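Where does the fizz in fizzy drinks come from?

Have you ever opened a bottle of pop and heard it go psssst? That lovely noise is a gas getting out, and the gas is called carbon dioxide. You breathe a little of it out every time you puff, and so does your cat, and so does your teacher!

At the drinks factory, the gas is squeezed into the liquid very hard indeed, and then the cap goes on tight before it can wriggle free. While the cap stays shut you can hardly see a bubble. Twist it open and the squeezing stops, so the gas comes rushing up to the top and tickles your nose on the way out.

Cold drinks are better at holding on to their gas than warm ones. Leave a glass of lemonade on a sunny windowsill in Etbridge (or wherever you live) and it will soon taste flat and rather sad. Keep another glass in the fridge and see which one you like best after 3 hours.
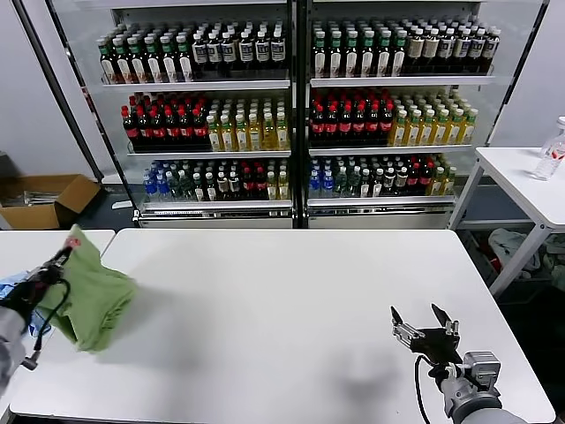 Bottles of cola and tea in a drinks cooler with glass doors.

Try this at home: drop a raisin into a glass of fizzy water and watch what the bubbles do to it!

Written by Marlina Wijaya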